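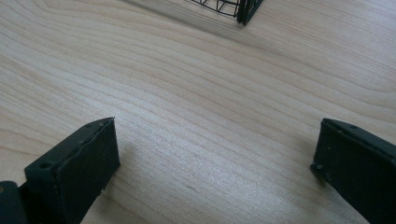 Jelgate hand gripper, fingers open over the bench, wire basket beyond the gap.

Looking after the fingers on a Jelgate hand gripper

If you use a hand-held gripper for any length of time, you get to know its fingers very well, a bit like the handle on a favorite kitchen drawer. Ours go out most days and come home scuffed and dusty, and for the longest while I only gave them a wipe when they looked bad. Then one August I spent a whole afternoon chasing a crooked grip that came down to one tired screw, and I've kept to a proper routine ever since. It takes me 29 minutes if the kettle is already on, and you should be fine on your first try even if you've never had the thing apart.

What to get out first

You'll want the small hex key that came in the Jelgate box, a soft brush (an old makeup brush is lovely for this), a lint-free cloth, a wooden toothpick and a little plain water. I also keep a spare pair of finger pads from Bremamix, order number 777, but please don't swap pads just because they look worn. A few scuffs do no harm at all.

Work on a clean, pale tabletop if you have one. Dark screws have a way of vanishing on a dark bench, and I've done enough crawling around on floors!

Step 1. Open the fingers and switch off

Spread the fingers as wide as they'll go, then switch the gripper off and unplug it. Lay it down so that you can reach both inner faces without twisting anything. If the fingers drift closed by themselves once the power is off, make a note of it – it usually means the hinge wants attention, and we'll come to that in step 4.

Step 2. Brush before you wipe

Go along the top edge of each finger with the dry brush, then down the inner face. Dust loves the seam at the top, where one layer meets the next, and if you go in with a damp cloth first you only push it farther down. Take your time in the corners. For the small holes, use the toothpick very gently and turn it as you pull it out. 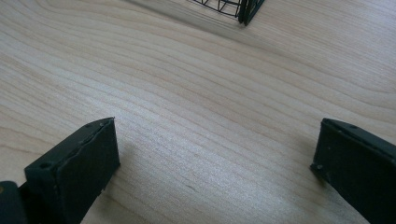 Step 3. Wipe and check the seam

Dampen the cloth, wring it out well, and wipe each face from the top edge down. Let everything dry for nine minutes or so long as it takes to drink your tea, whichever is longer. Now run a fingernail lightly along the seam. A slightly ragged edge is fine. If the nail catches and the pad lifts, it's time for the new pair.

Step 4. Snug up the screws

Start with the left finger and do the hinge end first. Turn each screw until you feel it stop, and then leave it alone. The old Wanigasekara guide that we learned from says to go a quarter turn more, but I stripped a thread that way and have never quite forgiven it.

Step 5. Test the grip

Plug back in and close the fingers slowly on a folded cloth. The faces should meet it together. Open and close six times, listening for clicks. If one side arrives early, loosen that finger's hinge screws a touch, nudge it straight and tighten again. Our second gripper, the one we bought through Stasberg, always needs this done twice.

Put the hex key back in its box before you do anything else, and write the date on the lid in pencil.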